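Setting Up Safe Practice for a Two-Arm Gear Cell

Updated 4 June 2025

These are the working rules we use at Vinska for small bench cells with two arms sharing one table. They cover light parts only, such as plastic gears, clips and short lengths of extrusion. If your cell handles anything with a sharp edge or a heavy payload, start from your own risk assessment and treat this page as background reading.

Before you power on

Read the risk assessment for the cell. Ours is kept in the Stallik folder and gets reviewed every January. If the gripper, the part or the table layout has changed since the last review, the assessment is out of date and needs to be redone first.

Clear the table of tools, spare screws and drinks. Only the parts named on the job sheet stay inside the reach of the arms.

Step 1. Mark out the shared zone

Two arms on one table will have an area that both can reach. Draw it on the layout plan and give it a priority rule: one arm enters, the other waits outside until the first has left. On a job with an extrusion rail we treat the whole length of the rail as shared, even if one arm does most of the work there.

Check cable slack at the same time. Move each arm by hand through its full reach and watch the loops at the joints. A loop should never be able to hook over a rail or a part.

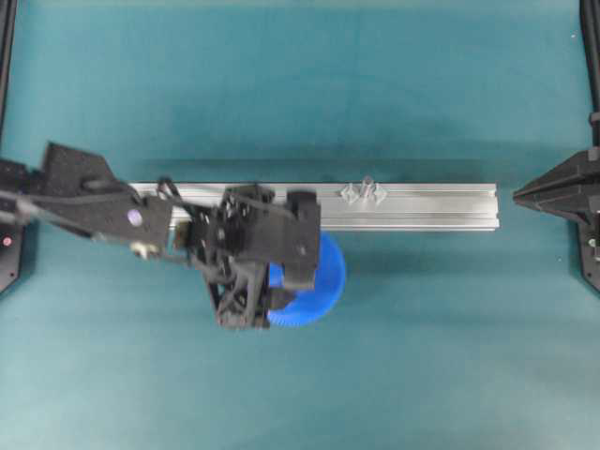 Gripper and blue gear at the rail, with the tip of the second arm at right.

Step 2. Set the speed limits

For the first 5 cycles of any new program, run at reduced speed with one person at the stop button. Our limit for this is 400 mm per minute, measured at the fingertips. Go up in stages after that, and write each change in the log with your initials.

Step 3. Check the grip

Stop the arm with the part in view of the wrist camera. On a toothed part, look at where the fingertips sit against the rim and the hub. The bore should be in plain view, and the tips should be level with each other on either side of it. If one is higher, open the gripper, back off and approach again. Don't push the part straight with your hand while the arm is live.

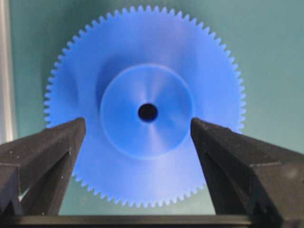 Step 4. Test the stop

Press the emergency stop 3 times: once with both arms still, once with one arm moving and once with both moving. Both arms must stop every time. With the Bundgaard controller you also have to confirm that the program doesn't restart by itself when the button is released – it should wait for a separate reset.

Step 5. Log and inspect

Inspect the fingers every 2000 cycles. Look for cracks in printed parts, loose fasteners and worn tips. Record the result in Lidine under the cell number, including when you find no fault. A cell with a missing entry stays off until the inspection has been done.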